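Stoltport hand-demo group, minutes
Last updated May 4, 2024

Present: Ayten Güler (chair), Ellis team, Tira team. Kemosura sent regrets and a long email.

1. Previous minutes
Approved, after a short debate over whether "went fine" was a finding.

2. Clear film task
Two people, one gripper each, film flat on the white table. Ayten reminded all that whoever has the left side leads. Tira asked whose left. Deferred again.

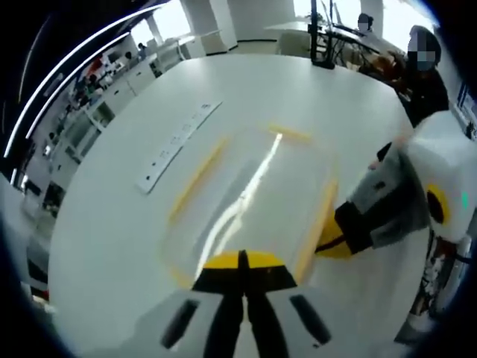
Total demos on file stand at 2728, of which 501 are film. Ellis wants the slow ones thrown out. Tira pointed out that the slow ones are mostly Ellis's. Agreed to keep anything under 17 seconds and review the rest by eye.

3. Clear cup task
Starts with the cup on its side. Long talk about whether a demo counts if the second gripper helps. Ayten ruled that it counts if the help was planned, and that "I panicked" is not a plan.

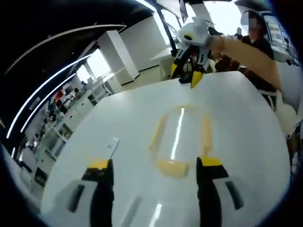
Kemosura's email asks for a fresh batch of 57 with the cup pointing other ways. Tira will do these. Ellis offered to watch.

Both teams asked to stop talking with their gripper hand. Waving at a colleague while recording gets saved as a demo of waving, and the training run in November learned it quite well.

4. Remote control
Still waiting on the second headset. Item carried over, as it has been since item 4 was invented.

5. Any other business
Please close the fingers before putting a gripper down.

Actions: Tira, cup batch. Ellis, film review. Ayten, define left.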